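Where Does Our Rubbish Go?
A reading page for curious children, ages 7 to 10
Text by Elaheh Ansari

Every day we open packets. There is a packet around the bread, around the biscuits and around the new toothbrush. When the thing inside is eaten or used, the packet stays in our hand, and we must decide what to do with it.

On this page we will look at packets, at plastic, and at the bin. You will need a pencil for the last part.
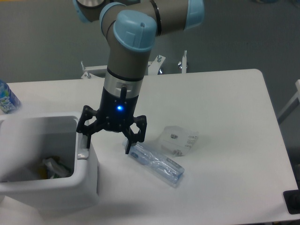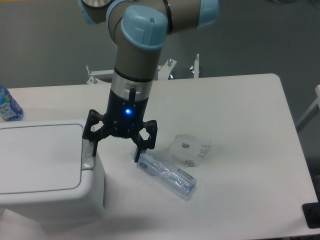
Why do we wrap so many things in plastic?
Plastic is light, it is cheap to make, and it keeps air and water away from what is inside. Bread in the open air becomes hard after one day. The same bread in a closed plastic bag stays soft much longer. Clear plastic has one more advantage: the buyer can look at the food without opening it.

What is plastic made of?
Most plastic is made from oil, which is taken from deep under the ground. In a factory the oil is heated and changed into small grains, a little like rice. The grains are melted again and pressed into a shape. They can become a bottle, a bag, a chair or a bin. So it is possible that a plastic bag is lying in a bin that was made from almost the same material!

The difficult side of plastic is that it does not rot. If you leave an apple core under a bush, small animals and tiny living things called bacteria will eat it, and one day it is soil. They cannot do the same with a plastic bag. The bag can break into smaller and smaller pieces, but the pieces stay for a very long time.

The journey of the rubbish
In the town of Tarnach, where I live, a lorry comes in the early morning. It belongs to a company named Heydari. My neighbour Natanael Rezende drives it, and he let me ask him many questions.

He told me that his lorry visits 600 houses in one morning. The bins are lifted at the back and turned over, and a strong metal plate pushes the rubbish together so that more can go in. When the lorry is full, he drives to the sorting hall. Before the lorry goes in it must stand on a very big scale. After it is emptied, it stands on the scale again. The difference between the two numbers is the weight of the rubbish. I asked him for one number to show you, and he looked in his notebook: on one morning in June it was 2,211 kilograms from only one street of shops.

In the sorting hall the rubbish travels on a long moving belt. Paper goes to one side and metal to another. To catch tins made of steel they use a big magnet. Plastic is more difficult to sort, for there are many kinds of it and they cannot all be melted together. Thin bags are the most annoying. They fly up, and they wrap themselves around the wheels of the belt, and then the whole belt must be stopped and cleaned.

Some of the sorted plastic is washed, cut and melted to make new things. Mr Rezende has a garden bench which was made in this way. It is dark green and, he says, quite heavy to carry.

What can a child do?
Look at the rules of your own town first. They are not the same everywhere. In one town the yoghurt pot goes with the plastic, and in the next town it goes with the ordinary rubbish. If there is a paper with the rules in your kitchen, ask an adult to read it with you.

Empty the packet well. A pot with food in it can spoil the clean paper lying next to it.

Press big packets flat if they are soft. Do not press glass or tins, they can cut you.

Use a bag again if it is still strong. I have one cloth bag that I have carried to the market for many years, and only the handle was repaired.

Some words to remember
Packaging: everything that is around a product when you buy it.
To sort: to put things of the same kind together.
To rot: to be slowly changed into soil.
Recycling: making a new thing from the material of an old one.

Now take your pencil
Choose one shelf in your kitchen. Write down which packets are paper, which are plastic, which are metal and which are glass. Put a small star beside every packet that you could use again for something else, and draw what it could become.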